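Surface Condition of Shared Study Tables: Wear, Marks and Cleaning Response

Project report, Furniture and Interior Materials II
Group 4: Gleice Bastos, Anselmo Fagundes, Mi-kyung Gil
Supervisor: Adoración Villanueva

1. Background

The study rooms on the second floor of the Borkton building were refurnished when the department moved in. The tables have light wood-veneer tops with a clear finish. They are used for group work, model making and, during exam periods, meals. The department asked for an assessment of whether the tops should be refinished, replaced or left in service with a changed cleaning routine. A quote for full replacement had already been obtained from Guerra, the furniture supplier, and was not part of our work.

The project covered 13 tables in two rooms. Fieldwork was carried out in October, before the exam period, between 7:00 and 9:00 in the morning when the rooms were not booked.

2. Scope and definitions

We recorded only the top face of each table. Edges, legs and undersides were excluded. Three classes of mark were used.

Class A: surface deposit. Material lying on the finish, removable without affecting gloss.

Class B: finish damage. Scratches, scuffs or dulling that stay in the clear coat. The grain is undisturbed.

Class C: veneer damage. The mark reaches the wood, or the veneer has lifted or chipped.

A mark shorter than 5 mm was ignored unless it could be felt with a fingernail. Color variation in the veneer itself was not recorded as a mark. This rule was added after the first morning, when two of us had logged the same darker growth line as a stain.

3. Method

Each top was divided into a grid with masking tape along two edges. One person inspected and called out the position, one wrote the log, and the third checked the class. Roles rotated by table. Inspection was done twice per table, first under the ceiling lights and then with a hand lamp held low at the far side.

The low lamp was needed for thin scratches, which tend to disappear under diffuse light. Reflected light on a clear finish causes the opposite problem as well: inside a bright band the surface looks paler and glossier than the area next to it, and a dull patch can be missed or a sound one logged as worn. Any mark inside a reflection was checked again from a second position before it was classed.

Cleaning was tested in three steps: a dry microfiber cloth, a cloth dampened with water, and a cloth with diluted Fludby, the neutral cleaner already stocked in the building. Each step was limited to ten strokes along the grain. No abrasive was used on any table.

4. Observations

The veneer is cut so that the grain runs in fine, nearly parallel lines over most of the top, with wider curved figures in places. Marks that follow the grain are hard to see. Marks that cross it stand out, even when they are shallow. 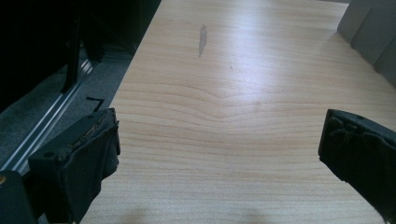
Figure 1. Tabletop with arched grain figure near the center and a small grayish mark in the upper part.

The mark in Figure 1 is narrow and darker than the surrounding wood. From appearance alone it could be a stain or a scuff, and the two belong to different classes. We met this difficulty on most tables. Gray marks were therefore entered as "A/B" until the cleaning test had been done, and the final class was written in a separate column. Faint thin lines were handled the same way.

In total 185 marks were logged. Most of the gray marks came off at the damp cloth step and were entered as Class A. Those that remained were matte under the low lamp and were moved to Class B. Class C was found on 19 marks, nearly all within a hand's width of the edge. Knife cuts from model making made up the largest part of this group.

5. Discussion

The condition of the tops is better than the request suggested. Deposits account for much of what users see as wear, and the current routine — a dry wipe in the evening — does not remove them. The Class C marks cannot be cleaned and will need filling if the tables stay in use.

Our classing has limits. Anselmo Fagundes and Mi-kyung Gil classed one table independently and disagreed on several Class B entries, mainly on whether a dull area was one mark or more. We kept the lower number. The logs also give no information on the age of a mark, so no rate of wear can be calculated.

6. Recommendations

Change the evening wipe to a damp cloth, with diluted cleaner once a week. Keep cutting mats in both rooms. Fill the Class C marks with a tinted wax stick and inspect again after one semester. Refinishing is not recommended at present.

The full log sheets and the grid template are in Appendix A. The cleaner dilution used is given in Appendix B.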